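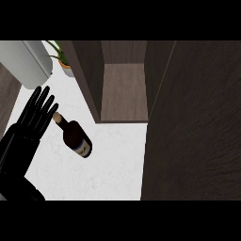

Takero kitchen cell – setup and care notes

Welcome, and thanks for taking the time to read this before you start changing joint limits! These notes cover the simulated Takero cell: how we set it up, how we keep it healthy, and what to do when the hand starts acting strangely. Tetteh Annan wrote the first version and I have been adding to it ever since, so please forgive the places where you can tell.

What is in the cell

The cell is a rendered kitchen with a white marble surface, dark wood furniture, a potted plant and a black arm with a jointed hand. The bottle task uses a dark wine bottle lying on its side. Everything loads from the Mabaso scene folder, and the hand has its own settings file (hand_limits.cfg), which is the one you will probably end up editing.

First setup

Load the scene, let it settle for 3 seconds, then send the hand to its open pose. Physics runs at 60 steps per frame. I know that sounds like a lot – we tried 16 and the fingers buzzed against the glass like a trapped fly, so back up it went. Save your settings under a new name before you run anything.

Checking the fingers

Move one finger at a time, slowly, well clear of the furniture. Look at the wrist too, as a bad offset there is easy to blame on the finger. 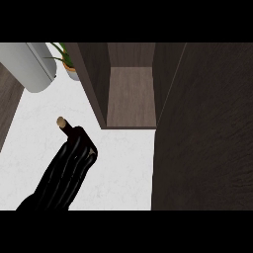
Arm over the marble, beige fingertip just short of the cabinet shelf.

If a fingertip sinks into a surface, its contact shape has come loose from the mesh. Reload the hand from Zirer (not from your local copy, please) and run the check again. If it still sinks, send Majdi Sleiman your settings file and the log, and he will be glad to take a look.

Known problems

The wrist offset goes back to zero if you reload the scene while the arm is moving. Pause first.
Episode 594 has a broken log and is skipped by the loader.
The side panels of the cabinet are solid for contact, but the planner ignores them. Sizwe Kruger has a fix planned for July.

Last full check of the cell: 08/06/2018, by Pravesh Zulu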